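## 4.2 Shared equipment booking under the two-tier rule

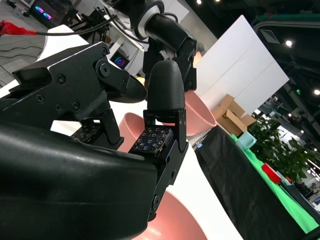 **Figure 3.** Open black robotic gripper, with pink bowls on a white tabletop.

Huenchumán has argued that any booking rule with a fixed horizon only moves the queue to the moment the horizon opens, and that measured waiting time will therefore understate the wait that users experience. We take this objection seriously, and the present section treats the opening of the horizon as an event in its own right. Waiting time is reported twice: once from the moment a request is entered, and once from the earliest moment at which the same request could have been entered under the rule in force.

The register covers 711 requests made at the Onell and Gornitard sites. Both sites lend equipment to internal groups without charge. Before the change, each site kept a single list, and requests were served in order of entry. Under the two-tier rule, short loans and long loans are placed on separate lists, with 40 percent of the available hours reserved for short loans. Hours left unclaimed in the short tier are released to the long tier at the close of the preceding working day.

A short loan is one that ends on the day it begins. All other loans are long. This definition was chosen for ease of enforcement and has a known weakness: a user who needs an item for a day and a half must either split the request or enter the long tier. Split requests were identified by matching the item, the group account and the end and start times. Matched pairs are treated as one long loan in the analysis, even where the register shows 2 entries.

Requests withdrawn before service are a second difficulty. A withdrawn request has no completed waiting time, and leaving it out would favor whichever rule causes more users to give up. We therefore treat withdrawal as censoring in the main estimates and as a competing outcome in a separate check. The two treatments agree in sign for the short tier at both sites. For the long tier at Gornitard they do not, and we draw no conclusion for that group.

The horizon effect described by Huenchumán is present in the data. Entries cluster in the first hour after the horizon opens, and the cluster is more marked for long loans – the tier in which a missed opening is most costly. When waiting time is measured from the earliest possible entry, the gain for short loans becomes smaller but keeps its sign. The long tier shows a loss at Onell under either measure.

Part of that loss may come from the release rule. Hours returned at the end of the working day are of little use to a group that must arrange staff and room space in advance. Onell moved the release point to midday in February, and long loans entered after that date show a lower rate of withdrawal. The period is short, and the same month saw a change in opening hours, so the two effects cannot be separated with the present register.

Bookings at both sites are kept in Rovby, which stores the time of entry and the time of last edit but overwrites any edits in between. A request moved several times thus appears to have been moved once. We could not recover the missing steps. Where the last edit falls after the start of the loan, the start time on the paper slip was used in its place – slips were available for both sites, although those from Gornitard are incomplete for late returns.

Estimates by tier and site are given in Section 4.3, with the split-request matching varied over a wider and a narrower time window.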